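Wipe-clean tablecloth by the yard, worth it or not?
Home & Kitchen > Table linens

n_lamptey
Posts: 147
We eat at home every night with two kids and I'm tired of washing cloths. Cavness sells a coated cloth by the yard and says it will "outlast your table." I have my doubts. Has anyone owned one for longer than a month? The pattern I'm looking at is a light floral, ferns and orange flowers, along these lines:

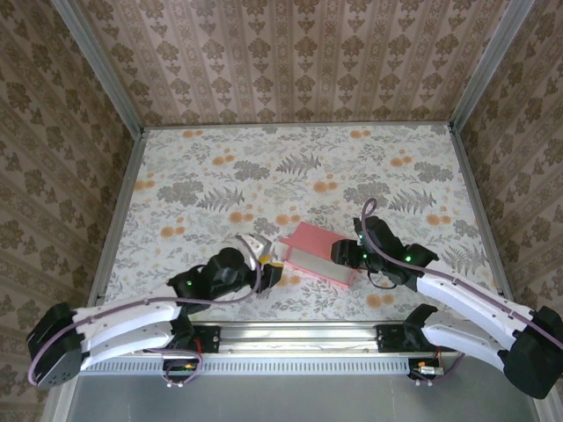
Darstead, Feb 24, 2020
Stopped at the store on my lunch break. They wanted $73 for the length I need, and the clerk couldn't tell me what the coating is. She said "it's the good kind." Okay.

chraibi_y
Walk away. I had a coated one from Culham and it cracked along the table edge after 9 weeks. The middle was fine. The edge is where it bends, so the edge is where it goes, and no seller shows you that part.

AnalynG
Mine is 16 months old and hasn't cracked anywhere. Are you folding it up between meals, Younes? You're not supposed to fold them, you roll them on a tube.

chraibi_y
I never folded it. It sat on the table the whole time. Also if I have to store a tablecloth on a tube I'd rather just do the laundry.

AnalynG
Fair, but then say "my table has sharp corners" and not "walk away."

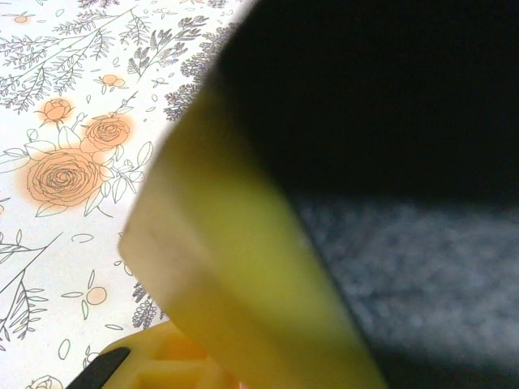 n_lamptey
The other thing bugging me is turmeric. Every listing says stain resistant and then the small print says wipe spills immediately. Plain cotton is stain resistant if you wipe it immediately.

Charoen P
Turmeric will win. I cook with it most days. A light background shows yellow worse than anything, whatever the label says. Get a dark one or get a cheap one.

ekow_o
Ask for a sample before you pay. Asamoah cut me a little square for free last August. Put curry paste on it overnight, wipe it, then crease it hard a few times and look at the crease. If Cavness won't give you a scrap, I'd take that as your answer.

AnalynG
An overnight test is harsher than real life though. Who leaves curry on the table until morning?

Charoen P
You haven't met my sons.

n_lamptey
OK, calling them tomorrow about a sample. Will post what the crease looks like.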